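제5장 변형 물체의 상태 추정과 작업 계획

단단한 물체는 위치와 자세를 나타내는 여섯 개의 변수로 기술할 수 있다. 케이블은 그렇지 않다. 형상이 계속 바뀌고, 한 가닥이 다른 가닥을 가리며, 손이 닿는 순간 앞서 구한 추정값이 무효가 되기도 한다. 이 장에서는 사람이 엉킨 선을 다루는 머리 시점 영상에서 출발하여 인식기와 계획기를 차례로 구성한다.
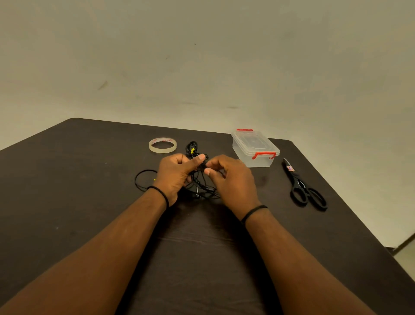
그림 5.1 두 손으로 검은 케이블 뭉치를 다루는 작업. 머리 시점.

먼저 표현을 정한다. 케이블 한 가닥을 58개의 절점으로 나누고, 절점마다 3차원 좌표와 가시성 값을 둔다. 가시성 값은 그 절점이 손이나 다른 가닥에 가려진 정도를 나타낸다. 교차점에는 위아래 순서를 따로 기록한다. 순서가 틀리면 계획기는 매듭을 조이는 방향으로 선을 당기게 된다.
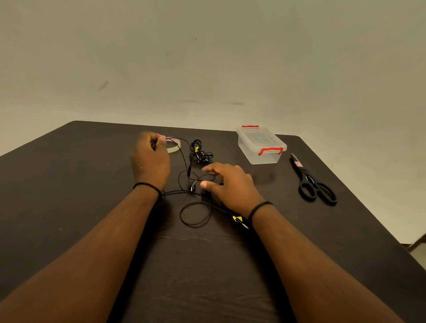
추정기는 초당 30회 갱신되지만 계획기는 그보다 느리게 돈다. 두 모듈의 주기가 다르므로 계획기는 상태에 붙은 시각을 확인한 뒤 오래된 값을 버려야 한다. 5.2절에서는 이 동기화를 린데오(Lindeo) 라이브러리의 버퍼로 구현하고, 5.3절에서는 파파다키스의 교차점 판별법을 다룬다. 실습에는 영상 1,000편을 사용한다. 4장의 좌표 변환을 아직 익히지 않은 독자는 그 부분을 먼저 읽기 바란다.

5.1 절점 모형과 가시성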